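30th July — plates bench, Kumdale room

Good session today, and I'm properly pleased with the new colours! We've moved on from the white crockery (hopeless, every photo of it looked like every other photo) to the see-through ones Farhad Ghasemi found at Koo. Green, orange and a pinky red. They're light, they stack without that awful clatter, and when the light gets through the green one it throws a lovely soft tint onto the wood. I could have stood there playing with that all morning.

The job is still the Grultent table-setting list: pick up, carry, put down, stack, unstack, in every order we can think of. Page 14 of the list is the one I'd been dreading, where a plate has to be tilted before it's set down, and it's a much nicer page with rims you can see from across the room.

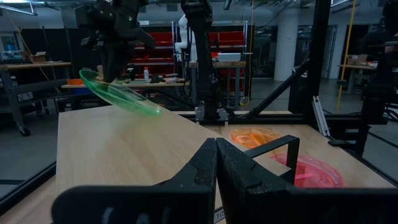 Notes on the bench itself. The pale wood top is a keeper. The old grey mat swallowed the edges of anything clear, and on the wood grain the colours sing. Please don't put the mat back! I've rolled it up and left it behind the Zada boxes.

Things to watch:

Fingerprints. They show up on the glossy rims straight away and then you get odd bright smears. Soft cloth only, and do the undersides as well. Kitchen roll scratches, as we found out in January.

Spacing. I like a good hand's width between plates before starting. If they begin too close the rims ride up over each other and you spend five minutes teasing them apart with a fingernail.

Stacking order. I tried green on orange, then orange on green, and the colour you get in the overlap is completely different — a sort of murky olive one way, and something closer to honey the other. Farhad thinks I'm imagining it. We should do it again by the window with both of us looking.

Got through 34 rounds before lunch and 19 after, which brings the running total to 1353. Log is up to date except for the last two, which are on a yellow sticky note on the monitor.

Next time: ask Koo whether they do a blue. Also try the shallow bowls, if somebody can find where they've gone.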